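February 12, 2022

Back at the desk after the Stirkutdale trip, and my notes are in a right mess, so I'm typing up the campground section before I forget which bit of scribble means what.

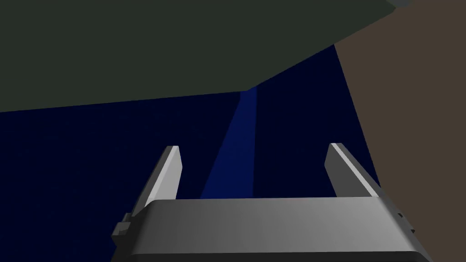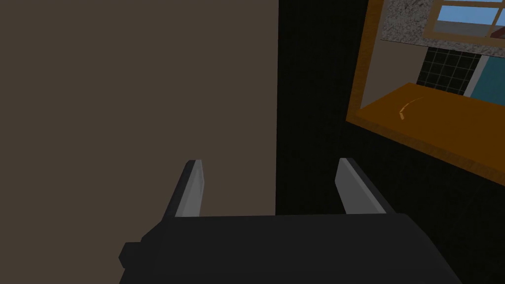
Two simulator views, gripper in both.

Right, Stirkutdale. One main street, a chapel, a bakery that shuts at lunch (found that out the hard way!) and no campsite in the village itself. The nearest is Prantl, 9 miles up the valley road, and I liked it a lot. Flat pitches, decent showers, river noise all night. The site map on the gate says 90 pitches but the bottom field is closed until October for drainage work, so check before we print that number anywhere.

Wasivia is the other one, closer to the lake. Pretty, but the lane in is tight and I met a milk lorry coming the other way, so I'd put a warning in for anyone towing. They want a 2 night minimum at weekends. Hot water was on a token meter and I ran out with shampoo in my hair.

I never got to Atier. The ford was up and I wasn't going to risk the van. Somebody needs to ring them about whether they still take tents, as our old listing says yes and their sign on the main road only mentions caravans.

Still to do: redo the walking times from the chapel (I had 3 different ones written down, all mine), find the receipt for the fuel, and fix the spelling of Stirkutdale on the draft map. It has lost its second t again.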